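# FAQ — Essais de robots mobiles sur voie non balisée

Mise à jour : 8 décembre 2023. Rédaction : Anjana Siriwardena, sécurité des essais, Hillia.

Ces réponses s'adressent aux équipes qui font rouler un robot de livraison ou d'inspection hors d'un site clos : opérateurs, intégrateurs, sous-traitants. Elles complètent le manuel d'exploitation du Zuvard et ne remplacent ni l'analyse de risques du site ni les autorisations locales. En cas de désaccord entre deux documents, on applique le plus strict et on nous écrit.

## Avant de sortir

### Qui autorise un essai en extérieur ?

Le responsable d'essai, par écrit, pour un itinéraire précis. Une autorisation vaut pour un trajet, une version logicielle et un type de charge. Si l'un des trois change, il faut en refaire une. Les accords donnés par téléphone ne comptent pas, même confirmés plus tard par message.

### Faut-il l'accord du gestionnaire de la voie ?

Oui, y compris sur un chemin privé ouvert au passage. Joignez l'accord au dossier avec le plan du trajet et le nom de la personne à joindre pendant l'essai. Si le gestionnaire impose un horaire ou une vitesse, reportez ces conditions sur la fiche de l'opérateur. Elles ne doivent pas rester dans une annexe que personne n'emporte.

### Combien de personnes sur place ?

Deux au minimum : un opérateur, qui garde l'arrêt d'urgence en main, et un observateur, qui surveille les abords et n'a pas d'autre tâche. L'observateur ne tient ni l'ordinateur ni le carnet. Si l'un des deux s'absente, le robot est mis à l'arrêt, moteurs coupés.

### La reconnaissance à pied est-elle obligatoire ?

Oui, dans les deux sens, le jour même. Une reconnaissance de la veille ne suffit pas : une branche, une flaque ou une livraison de gravier changent le trajet. On note l'état du revêtement, les bords, les accès latéraux et les endroits où le couvert végétal peut gêner la réception satellite.

## Sur le terrain

### Comment classer un revêtement dégradé ?

Nous utilisons trois classes. La classe A correspond à un sol continu, sans défaut gênant pour les roues. La classe B admet des fissures, des reprises et du gravier par endroits. La classe C regroupe tout ce qui demande un contournement ou un franchissement. On classe chaque tronçon d'après son plus mauvais passage, jamais d'après l'impression d'ensemble.

Une route fissurée, avec de l'asphalte abîmé et du gravier épars, ne peut pas être classée A, même si elle semble plus lisse au loin. La distance efface les défauts. On va voir.

### Et s'il n'y a aucun marquage au sol ?

Le robot ne doit pas déduire une file de circulation de la seule largeur de la route. L'itinéraire est défini par un couloir enregistré, avec une marge de chaque côté. Là où l'herbe et les feuilles mortes brouillent la limite de la chaussée, le bord du couloir se place du côté de la partie roulable clairement identifiable. On ne mord pas sur l'accotement pour gagner de la place. 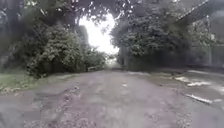 ### Que faire d'un objet clair qu'on n'arrive pas à identifier ?

On le traite comme un obstacle jusqu'à vérification à pied. Papier, pierre, flaque qui reflète le ciel, reste de peinture : à distance, tout cela peut se ressembler, pour l'opérateur comme pour la caméra. L'opérateur n'a pas le droit de valider un passage sur la seule image transmise quand il peut aller regarder.

S'il ne peut pas y aller, le robot attend ou fait demi-tour. Dans le journal, écrivez « objet non identifié » et gardez cette mention tant que la vérification n'a pas eu lieu. Une hypothèse saisie comme un fait fausse ensuite le jeu d'évaluation.

### Peut-on rouler sous un couvert d'arbres dense ?

Oui, à condition que la localisation ne repose pas uniquement sur le signal satellite. Le passage d'une zone sombre à une trouée très lumineuse est un cas d'essai à part entière : on vérifie l'exposition de la caméra dans les deux sens de marche. Si le fond de la voie est saturé de blanc, la détection lointaine est déclarée indisponible et la vitesse baisse d'un palier.

### Comment traiter un bâtiment ou un abri au bord de la route ?

Tout bâti proche est considéré comme une sortie possible de piéton, sauf si la reconnaissance a montré l'absence d'accès. Même règle pour une clôture ou un mur à demi caché par le feuillage. L'observateur se place de façon à voir ce point avant le robot.

### Quelle vitesse retenir ?

Celle de la fiche de trajet, plafonnée à l'allure de marche de l'observateur en classe B et C. Le module Dillow applique le plafond automatiquement, mais seulement si la classe du tronçon a été saisie. Un champ vide est lu comme une classe A. Ce comportement est connu et la correction demandée à Talukder n'est pas encore livrée ; en attendant, l'opérateur contrôle chaque tronçon avant le départ.

## Après l'essai

### Que doit contenir le journal ?

Le trajet, les versions, les classes par tronçon, chaque reprise en manuel et chaque arrêt d'urgence, y compris ceux déclenchés par erreur. Une reprise en manuel n'est pas une faute de l'équipe — ne la supprimez pas pour améliorer le bilan. Les champs obligatoires sont au nombre de 11 et le formulaire refuse l'envoi s'il en manque un.

### Combien de temps garde-t-on les images ?

Le temps fixé dans l'autorisation. Visages et plaques sont masqués avant tout partage hors de l'équipe d'essai, sur 100 % des séquences et non par échantillon. Les images qui accompagnent un incident suivent une procédure distincte.

### Quand ces règles seront-elles revues ?

En avril, ou plus tôt après un incident. Les remarques de terrain sont à envoyer avec la référence du trajet, sans quoi nous ne pouvons pas les rattacher à un dossier.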